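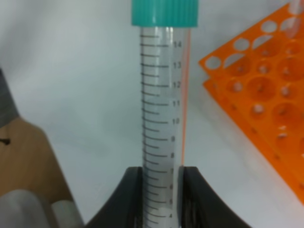

A clear plastic tube with a teal screw cap and millilitre markings up the side.

I was forty-one before I found out that the water in my kitchen tap and the water in my mum's kitchen tap are practically different drinks. Mine comes off chalk and leaves a crust in the kettle you could grate on pasta. Hers, up in Minddale, comes off the moor and makes a cup of tea so dark and smooth that I used to think she was buying posher teabags than me and hiding the box (I did look).

So this spring, with nowhere to go and a lot of tea being drunk, I got a bit obsessed. It started with the tea and moved on to bread, then to my hair, then to the tomatoes, and by May I was ringing up strangers to ask what came out of their taps. People love being asked, by the way. I've had less enthusiastic conversations about their children.

The first person I rang was Ohemaa Nutsugah, who ran a tea room in Larkinau for years and now blends tea from her garage. I wanted her to tell me which water was best. She wouldn't. "Best for what?" she kept saying, and then she'd tell me about some Assam that tastes of nothing at all until you put it in hard water, where it wakes up. Her blends come in two versions, one for soft water and one for hard, and she'll post you the wrong one if you ask for it, but she'll ring you first to argue.

What she did explain, very patiently, is the film. You know the one, that brownish skin on top of the cup that sticks to the sides and looks like an oil spill in a puddle. I'd always blamed the milk. It's calcium in the water getting together with stuff in the tea, and a squeeze of lemon gets rid of it. I tried it that afternoon and the film went, and then I had a cup of tea with lemon and milk in it, and I don't recommend that to anybody.

Bread was next. My sourdough had been a sulky thing since Easter and I'd read that chlorine could be slowing it down, so I started leaving a jug of water out on the side overnight. My husband drank it. I put a note on the jug and he drank it again, reading the note as he did so. Third time lucky, and I do think the loaf was a bit livelier, though it was also the hottest week of the month and I'd changed my flour, so don't write in.

Boonmee Wiriya, who bakes at Paisan and has done for 19 years, was kind about this. He says very soft water gives him a slack, sticky dough and very hard water can make it tight and slow, and that most home bakers would do better to buy a thermometer and stop fretting. He moved house four years ago, from one side of the hills to the other, and had to relearn his own baguette. "Same hands, same oven nearly, and for a month it was terrible," he told me. His wife still says the old ones were better. He says she's wrong, but he says it quietly.

Hair! I'd never have believed this one. When I stay at my mum's I use half the shampoo and come out looking like an advert, and at home I use twice as much and look like I've been sleeping in a hedge. Soap and hard water don't get on, everyone with a bath knows that, the grey ring is the proof. But I'd honestly put my holiday hair down to being happy. Uyên Nông, who cuts mine, just laughed at me. She can tell where a new client lives from the feel of it at the basin, more or less, and she once guessed a woman had moved house before the woman had even sat back up. She told me to try a vinegar rinse. I smelled like a chip shop until the Tuesday, but a glossy one.

By this point I'd sent off for a testing kit. It's paper strips and a colour chart, and you dip and wait and squint. Mine went a deep unhappy purple. The chart had me at 191 on one scale and something else entirely on another, and I spent an evening finding out that there are English degrees and French degrees and German degrees of hardness, all different sizes, as if what the subject needed was a bit of needle. I then tested everything in the house. The dog's bowl. The water butt (lovely and soft, with a beetle in it). A bottle of mineral water I'd been paying good money for, which was harder than the tap.

And that brings me to the rain. Vichien Klinhom has an allotment at Skarnent with a shed, a greenhouse, a lean-to and a sort of bus shelter he built for the purpose of having another roof, and every one of them drains into a barrel. He's got 23 barrels. They're joined up with hose and he walks you round them in order. He grows blueberries and camellias on soil that has no business growing either, and he swears by rainwater for both, as does every gardening book I own, now that I've bothered to read that page. One of his camellias is taller than he is. He gave me a cutting in a yoghurt pot and strict instructions, and it's on my windowsill looking doubtful.

I asked him if he made his tea with rainwater too and he looked at me as if I was daft. Off a shed roof? With the pigeons?

We did get a quote for a water softener in the end. It came to 561 pounds before fitting, and you have to keep feeding it salt, and it would have lived in the cupboard where the hoover is. We had a long talk about where the hoover might go instead. I've bought a filter jug and a big bag of citric acid for the kettle, which fizzes like mad and comes up like new, and I've gone on to Ohemaa's hard water blend, two bags to the pot.

My mum came down last week for the first time since winter. She had one sip, put the cup down and asked if I'd washed it properly. She's posting me a bottle of hers.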